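Up at six. Rain again, so no digging. The walk to Priddale was wet but I needed bread and stamps, and the post office had a queue of 3 for once.

Wrote to the seed people about the missing packet. Order 633, paid in full, no sweet peas in it.

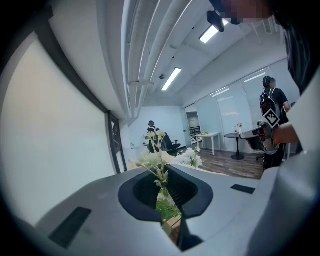
After lunch I cleared the hall cupboard and found the garden notebook from 2009. We had beans by the end of June that year — I would not have believed it otherwise. Copied out the sowing dates for the back bed.

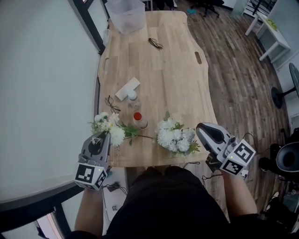 *Artificial flowers on the wavy-edged table.*

Soup for supper. The gutter over the back door is dripping again. Must ring Clirmont in the morning and ask what they charge for a new length.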